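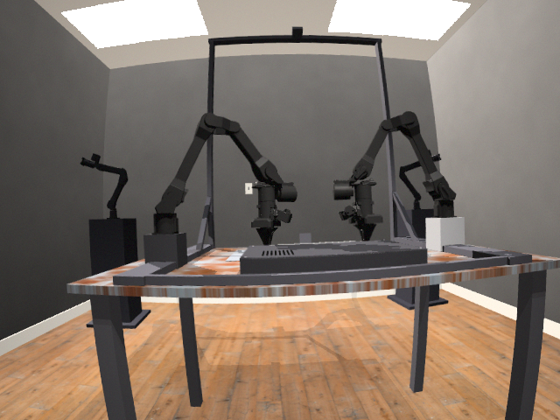 사진 폴더 중복 제거, 해시부터 다시

9월
글: Saadet Oral
최종 수정: 9월, 오후 11시 40분

외장 디스크 2개에 흩어져 있던 사진 백업을 하나로 합쳤다. 한쪽은 Vistedley에 살 때 쓰던 것이고 다른 쪽은 Indville로 이사한 뒤에 산 것이다. 두 디스크의 내용은 상당 부분 겹치지만 폴더 구조가 다르고, 파일명도 일부 바뀌어 있다. 예전에 사진 관리 프로그램을 한 번 갈아탔는데 그때 내보내기 과정에서 이름 규칙이 바뀐 탓이다.

처음에는 파일명과 크기만으로 비교했다. 결과는 쓸 수 없는 수준이었다. 카메라의 파일 번호는 9999 다음에 처음으로 돌아가므로 이름이 같고 내용이 다른 파일이 나온다. 반대로 내용이 같은데 이름만 다른 파일은 전부 놓친다. 수정 시각도 기준이 되지 못한다. 복사할 때 보존 옵션을 주지 않은 구간이 있어서, 한 폴더 전체가 같은 날 오후로 찍혀 있었다.

그래서 해시로 돌아갔다. 절차는 다음과 같다.

1단계. 파일 크기로 묶는다. 크기가 유일한 파일은 중복일 수 없으므로 해시 대상에서 뺀다.
2단계. 남은 파일은 앞부분 64KB만 읽어 부분 해시를 구한다.
3단계. 부분 해시까지 같은 파일만 전체 해시(SHA-256)를 계산한다.
4단계. 전체 해시가 같으면 경로 목록을 텍스트 파일로 출력한다. 이 단계에서는 아무것도 지우지 않는다.

오래된 USB 2.0 케이스에 든 하드디스크라 읽기 속도가 병목이다. 전체 해시를 무작정 돌리면 밤새 걸린다. RAW 파일은 같은 기종이면 크기가 같은 경우가 많아 1단계의 효과가 작았고, 실제로 시간을 줄여 준 것은 2단계였다. 스레드를 늘리는 것은 권하지 않는다. 회전식 디스크에서는 헤드 이동만 늘어나서 오히려 느려진다. 나는 디스크마다 스레드를 하나씩만 두었다.

최종적으로 내용이 완전히 같은 묶음이 782개 나왔다. 예상보다 적다. 원인은 메타데이터다. 예전 프로그램이 별점과 키워드를 JPEG 내부에 직접 써 넣었기 때문에, 화소 데이터는 같아도 파일 해시는 달라진다. 이런 파일은 메타데이터를 제거한 임시 사본을 만들어 다시 비교했다. 사본은 메모리 디스크에 만들고 비교가 끝나면 바로 버렸다. exiftool로 메타데이터를 뺄 때 회전 정보와 색 프로파일도 함께 날아간다는 점은 주의해야 한다. 비교용으로는 상관없지만 이 사본을 보관본으로 쓰면 안 된다.

어느 쪽을 남길지는 규칙으로 정했다. 키워드가 들어 있는 쪽이 우선이고, 둘 다 있으면 경로가 짧은 쪽을 남긴다. 둘 다 없으면 Indville 디스크 쪽을 남긴다. 마지막 규칙에는 기술적 근거가 없고 그 디스크가 더 새것일 뿐이다.

유니코드 정규화 문제도 있었다. 맥에서 만든 한글 폴더명 일부가 NFD로 저장되어 있어서, 리눅스에서는 화면에 똑같이 보이는 폴더가 나란히 둘 생긴다. Kovalchuk이라는 이름의 폴더는 멀쩡한데 그 아래 "여름휴가"만 둘로 갈라져 있는 식이다. convmv로 NFC로 통일한 다음 병합했다. 순서를 바꾸면 병합을 두 번 해야 한다. 나는 두 번 했다.

삭제는 바로 하지 않고 격리 폴더로 옮겨 두었다. 2000개 단위로 나누어 옮기고, 매번 원본 쪽 해시 목록을 다시 검증했다. 검증 오류는 없었다. 격리 폴더는 다음 정기 백업이 끝날 때까지 유지한다.

비슷하게 보이는 사진(연사, 크기를 줄인 사본)은 이번 작업에서 제외했다. 지각 해시는 임계값을 어떻게 잡아도 사람이 눈으로 확인해야 하는 목록이 남는다. Brarnovstead 여행 폴더만 시험해 보았는데, 안개 낀 호수 사진이 전부 한 묶음으로 잡혔다. 임계값을 낮추면 크기를 줄인 사본까지 빠진다. 이 부분은 따로 정리할 생각이다.

스크립트는 경로가 하드코딩되어 있어 공개하지 않는다. 처음부터 새로 짤 사람이라면 rmlint나 jdupes를 먼저 써 보는 편이 빠르다.

댓글

밤나무
부분 해시를 앞쪽 64KB로 하면 RAW는 내장 썸네일 때문에 거의 다 갈리지 않나요? 저는 앞뒤로 나눠 읽습니다.

Saadet Oral
기종에 따라 다릅니다. 제 파일은 앞부분만으로 충분히 갈렸습니다. 뒤쪽까지 읽으면 탐색이 한 번 더 생겨서 뺐습니다.

jiwoo_k
NFD 때문에 저도 폴더가 전부 두 벌이 됐었는데 convmv 덕분에 해결했습니다. --notest 옵션을 안 주면 실제로는 안 바뀐다는 것도 적어 주시면 좋겠네요.

Saadet Oral
맞습니다. 기본값이 시험 실행입니다.

필름통
동영상도 같은 방식으로 하셨나요?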